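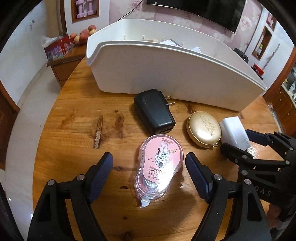 Chapter 7
From Demonstration to Grasp

7.1 What this chapter covers

In Chapter 6 we treated the grasp as a geometry problem. Given the shape of an object and the shape of the fingers, we looked for contact points that would hold it. That approach works well for machined parts on a clean fixture. It works badly for retail packaging, household goods and most other things a person might leave on a table, because the shape the software needs is rarely the shape the sensor reports.

This chapter takes a different route. A person picks up objects with a gripper held in the hand, a wide-angle camera on the gripper records what happens, and the software learns a mapping from images to motions. We will build the pipeline in stages: recovering the path of the gripper, estimating how far the jaws are open, cutting long recordings into usable episodes, and training a policy. The last section covers running that policy on an arm whose timing is unlike that of a human wrist.

You should be comfortable with rigid transforms (Chapter 2) and camera models (Chapter 4). The fisheye model in Section 4.5 is used throughout, and you may want to reread it now. In a wide view the edge of a round table bends far more than it does to the eye, and a tracker that assumes a pinhole camera will drift as soon as the gripper turns.

7.2 A running example

Most of the exercises use the Kidorbridge set, which holds 496 episodes of two-handed tabletop sorting. Each episode has two video streams, one per gripper, along with inertial readings and a task label. We use version 2, released June 8, 2021. The May version has a clock error between the left and right streams and should not be used for Exercise 7.4.

The objects were chosen to be awkward. Three kinds come up often enough to deserve a note.

Clear blister packs. A correction tape in its packaging has a printed card that the camera sees well and a plastic shell that it sees poorly. Depth estimates tend to land on the card. The fingers, however, meet the shell first.

Shiny tins. A domed metal lid reflects the room, and the reflections move when the camera moves. A feature tracker may treat them as fixed points. Section 7.4 shows how to reject them.

Plain white boxes. With few features on the sides, the box has to be found from its edges, and a second gripper reaching in from the side can hide part of them.

The same set also contains power adapters, whose prongs make the safe approach direction depend on which way the adapter is lying.

7.3 Why the jaws are in the picture

With a camera mounted behind the fingers, both jaws fill part of every image. Early versions of the Ralidov toolkit masked them out before training, on the grounds that they carried no information about the object. Ritva Hirvonen, who maintained the toolkit at the time, removed the mask after comparing two policies on 118 held-out trials. The unmasked policy closed too early on 38 fewer of them.

The jaws give the network a fixed reference. The gap between the pads and the object can be read directly from the image, with no calibration step in between — an advantage if the mount has been bumped since the last calibration.

There is a cost. If the robot's fingers look different from the ones used in the recordings, the policy may behave poorly even when the motion commands are correct. Keep the pad color and the jaw shape the same on both.

7.4 Recovering the gripper path

We begin with a single stream. Let T(k) be the pose of the camera at image k, expressed in the table coordinates defined in Section 2.3. The goal is to estimate T(k) for every k, using only the video and the inertial readings.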